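Student Gripper Class at Truvville Moves to Soft Goods

TRUVVILLE – The evening robotics class at the Truvville technical college has started the second half of its gripper project, in which students collect handling data with hand-held tools before any of it is passed to an arm. The course has 19 students this term, up from 13 a year ago, and is taught by Hildegard Eichhorn with lab support from Jannik Böttcher.

The first half of the term dealt with rigid parts: blocks, short tubes and machined plates with known dimensions. Students worked in pairs, logged each pick by hand and compared opening width against the size of the part. According to the interim report posted by the class in December, the pairs completed 107 logged sessions, of which 11 were discarded for missing calibration files. The report recommends that calibration be repeated at the start of each session and again after any change of finger pads.

Work has now shifted to cloth and to objects with smooth or irregular surfaces. Eichhorn said the change affects the grading as well as the exercises. A rigid part is either held or dropped, and one line in the log is enough. Cloth can be held at one layer or several, can slide partway through the pads, or can be picked up and set down in a different fold, and the log sheet has been extended to cover each case. Pairs must also record how far the fingers were closed at first contact.

The course uses a tool layout developed by an earlier group of students under the project name Trisby. The drawings have been revised twice this term. The first revision moved the cable exit toward the rear of the housing. The second changed the radius of the pad edge, which had been catching on hems. Böttcher prints replacement parts in the college workshop, and pairs are expected to fit them without assistance – a skill that counts toward the final mark.

Final runs will be held in the lab at the end of the term. Each pair gets three attempts at a fixed task list and may change pads between attempts, though not during one. The lists will be handed out at 4 p.m. on the day before the runs. Results are to be scored from the recorded sessions by a second pair, with Eichhorn deciding disputed cases.
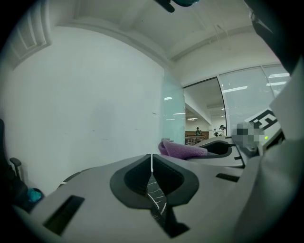 Birgit Grube said the scoring rules still leave too much room on partial slips. In her view, a cloth that moves in the pads but arrives at the target should lose a fixed number of points, and the amount should be printed on the task list. She added that pairs who scored the rigid parts last fall had no such problem and may underestimate how long it takes to agree on a fold.

Eichhorn said a revised score sheet will be issued before the final runs. The class will also send its drawings and a cleaned set of logs to the partner course in Roltgate, where students plan to repeat the cloth exercises next term with the same pad geometry. Registration for the next Truvville class opens after the final marks are posted.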